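Temps de lecture : 3 min

Règles pour la cellule cuisine, on fixe quoi par écrit ?

tomrk_38
Bon, on a la démo avec le bras dans 16 jours et toujours pas de règles écrites côté plan de travail. Je voudrais une page, pas plus. Tâche = attraper un légume dans une assiette, le mettre dans le cuiseur, couvercle, réglage. Qui a déjà une base ? Chez Andidia ils avaient un doc mais 50 pages, personne l'ouvre.

Ferkeo
ISO 10218 + la TS 15066 pour le collaboratif. Commence par là. Et l'analyse de risques AVANT la page de règles, pas après.

tomrk_38
Oui oui l'analyse est faite. Je parle des consignes au poste.

lise.b
Ce qu'on a chez nous, en vrac :
- position du cuiseur marquée au scotch, on revérifie à chaque reprise
- aucun câble dans la zone de passage du bras
- vitesse réduite dès que quelqu'un est à portée
- couvercle en verre = effort de pince limité, valeur notée sur la fiche
- arrêt d'urgence testé le matin, signé
Ca tient sur une demi-page. Le reste on l'a viré.

Rainer
Pas d'accord sur le scotch. Si la vision est correcte t'as pas besoin de marquer, et au bout d'un mois tout le monde se fie au scotch et plus personne regarde si la caméra dérive. Vu en juillet sur une autre cellule, décalage de 2 cm, prise à côté à chaque fois.

lise.b
Le scotch c'est pour les humains qui remettent l'appareil après nettoyage. Pas pour le robot.

Rainer
Alors écris-le comme ça, parce que là c'est ambigu.

mayuree_r
Mayuree Rungrueang, je fais la doc sécurité pour le projet Erkero. Deux trucs qui manquent :
1) l'appareil chaud. Votre liste parle de mécanique, rien sur la vapeur. Chez nous interdiction d'approcher la pince des évents tant que le cycle tourne, et couvercle ouvert uniquement à froid ou avec un opérateur formé.
2) qui a le droit de changer le mode au bouton. Robot OU humain, jamais les deux dans la même séquence. On a eu le cas, réglage modifié à la main pendant une pause, le programme est reparti comme si de rien n'était.

tomrk_38
Le 2 je prends direct. Le 1, en démo on chauffe pas, appareil débranché.

Ferkeo
Débranché aujourd'hui. Dans trois mois quelqu'un le branche et ta page dit rien. Mets la règle quand meme.

tomrk_38
Bof. Une règle qui s'applique pas, c'est comme ça qu'on arrive à 50 pages

mayuree_r
Une ligne : « sous tension = vapeur = pince hors zone ». Ca va pas te ruiner.

Rainer
+1 Mayuree pour une fois. Et l'assiette ? Collée au cuiseur ou pas ? Moi je demande 100 mm mini entre deux objets, sinon la pince tape le bord en descendant.

lise.b
100 c'est énorme sur un plan de travail normal. Tout l'intérêt c'est que ça ressemble à une vraie cuisine, non ? Si on écarte tout on teste plus rien.

Rainer
Pour les essais ok. Pour une démo avec du public je maintiens.

Ferkeo
Distance à fixer selon la pince de toute façon, un chiffre général ça vaut rien. On a fait plus de 2000 prises à moins que ça, en approche inclinée. Par contre approche verticale, oui, ça touche.

tomrk_38
Ok je note : approche inclinée par défaut, distance sur la fiche pince. Le scotch je garde, reformulé. La vapeur, bon, une ligne. Je vous mets la config de départ, dites si un truc vous choque, je tape la page ce soir avant 19h
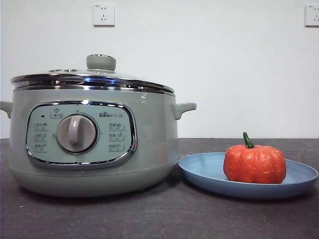 Config de départ : cuiseur Bear à gauche, petite citrouille dans l'assiette bleue, presque contre la base.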